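Tables, Light and Potted Flowers — notes for session 2
July, by Vy Hứa

Typed up fast from the board. Fill in your own gaps. If you missed session 1 get the plant sheet off Samah, she has the spares.

Where we left off: a potted arrangement is several plants sharing one pot and one lot of soil. They share the light too, so the room matters before the flowers do. Look at the room first. Look UP. Most people look at the table and the window and stop there.

Things to write down when you walk in:

Ceiling lights — how many, what kind, over the table or off to one side
Wall color
Pipes overhead (drips, warm air)
Which edge of the table gets used, which edge gets ignored
Where the nearest tap is

White walls and a white ceiling are a help. They throw light back, shadows go soft, the side of the plant facing away from the lamp gets something. Same lamps in a room with dark paint and you would be turning the pot every other day. In a white room once a week is plenty.

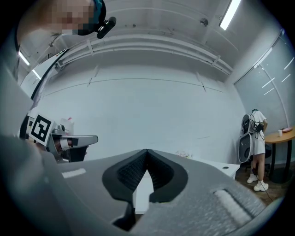 Back wall, pipes and ceiling lights.

Fluorescent tubes. Fine for leaves, so-so for buds. A plant that came in already flowering will hold its flowers under tubes. A plant that came in with tight green buds may sulk and drop them. So for a room like this buy in flower, or nearly.

Traian put a light meter on four tables in the Sutley building. Lowest reading 138 lux, a corner desk with a shelf over it. Best was 624, straight under a tube. Same floor, same morning. Don't trust your eyes on this, they adjust. The 138 desk didn't look dark to any of us.

Rule of thumb from class:
under 200 — foliage only, and tough foliage
200 to 500 — mixed pot, mostly leaves, one flowering plant for color
over 500 — go ahead and use flowers

Pipes. Find out what is in them before you hang or stand anything underneath. Conduit is nothing to worry about. A heating pipe is, dry air comes down off the wall and the edges of the leaves go brown by Febuary.

THE TABLE

People work at tables. Sounds silly to write down but half the bad placings we looked at forgot it. Someone sits at the near corner, both arms go out, elbows too, things get picked up and set down again. Flat things get parked at an angle and stay there all day. Whatever space your pot takes has to come from what is left over.

So: far edge. Flowers at the far side of a big table, work at the near side. You look up and there they are, and your sleeve doesn't go through them.

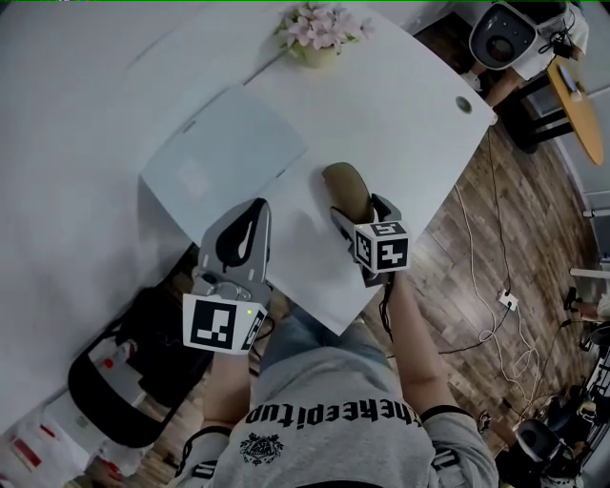 and the far edge also keeps the watering away from whatever is lying on the table. Always a saucer. Always. Leonie's test: pour a full cup in the pot, wait ten minutes, run a dry paper towel under the saucer. If the towel comes up damp change the saucer.

White tabletop again a help with light, it bounces up under the lower leaves. Shows every crumb of soil too. Top the pot with fine gravel or moss and most of that goes away.

Height. Sit down in the chair, hold your arm out, look across. Flowers should come below eye level if people talk over the table. Against a blank wall go taller, a low pot disappears. Plain white wall behind means you can use almost any color except white and the very pale yellows. Strong pinks, orange, dark red all good. Lots of green either way.

Weight. Heavy pot, light table = wobble. Lean on the near corner, watch the leaves. If they shake, wider pot or a lower one.

Fuchs method for checking water (you'll be asked about this): finger in to the second knuckle, next to the stem, then again at the rim. Two readings. The rim dries first. If only the rim is dry leave it another day.

Samah asked about plant food. Half strength, every other week while in flower, none in winter. More than that and you get leaves.
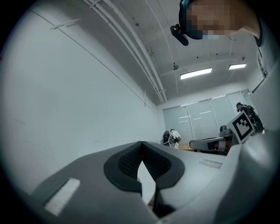 Vy Hứa

Second half — the walk round. We did the ceiling exercise, get down low with your eyes at about the level of the tabletop and look up at the lights the way the plant does. Sketch what you see. Mark each light, mark the pipes, mark where someone leaning over would block it. Small farther light counts for much less than the big near one, distance eats it quickly. Draw them the size they look.

A person leaning over is shade as well. Short shade, doesn't matter for ten minutes, matters if it's someone's seat and they're in it all day. Another vote for the far edge.

Costs, quickly. The Puria office job Traian worked on came to 3,489 for the year, pots and replacements and visits all in. Biggest piece was replacements. Most of the plants that got replaced were in the wrong spot. Moving a pot is free!!

For next time:
Sketch of one ceiling at home or at work, seen from table height
Light reading if you can borrow the meter, sign the sheet
One pot you think is badly placed. Say where you would put it and why, half a page, no more
Read the Strebel pages on mixed pots, skip the bit on bulbs, we do bulbs later

Bring gloves. Bring a saucer.

Related handouts
Plant sheet, session 1
Saucers, liners and drainage (Leonie Aebischer)
Mixed pots for low light (Seraina Strebel)
Reading a light meter (Traian Chiriac)
Flandora price list for students
Bulbs indoors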